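On a failli perdre un poignet, et tout le monde parle du logiciel

Je vais encore me faire des amis, tant pis. En mai, chez Serkari, un bras a continué sa course alors que l'opératrice avait relâché la commande. Six centimètres de trop, une main à côté, un gros bleu. Zoriana Romaniuk s'en est sortie avec une attelle et une belle frousse. Et depuis, qu'est-ce que j'entends ? Qu'il faut une mise à jour !

Moi, je veux bien. Mais j'ai lu le journal de pannes que Folke Engebretsen a fini par m'envoyer (merci Folke) : 3056 lignes, dont presque 110 arrêts signalés avec le même code, acquittés à la main, puis oubliés. Le défaut était là, écrit noir sur blanc — et on appuyait sur « OK » parce que la démonstration devait continuer. 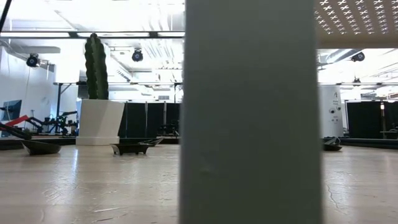 Faut-il interdire d'acquitter un défaut sans l'avoir compris ?

Pour les défauts de freinage, oui, sans exception, et avec deux signatures pour repartir.

Orest Antoniuk me répond que ranger trois bols, ce n'est pas souder des châssis. Ben voyons ! On se méfie d'une presse, on s'approche sans réfléchir d'une pince qui manipule de la vaisselle. C'est même ce qui m'inquiète le plus dans ces tâches toutes douces : on tend la main pour redresser un plateau, comme on le ferait à table, et on oublie que l'autre côté n'a pas de réflexe.

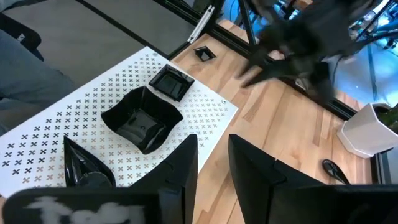

Bol et plateaux noirs sur la plaque perforée, au-delà des doigts de la pince.

Alors gardez votre mise à jour, installez-la même ce soir si ça vous chante. Mais que quelqu'un relise d'abord les lignes acquittées, et que Zoriana ait son mot à dire avant le redémarrage. Je lui ai posé la question : on ne l'a toujours pas appelée.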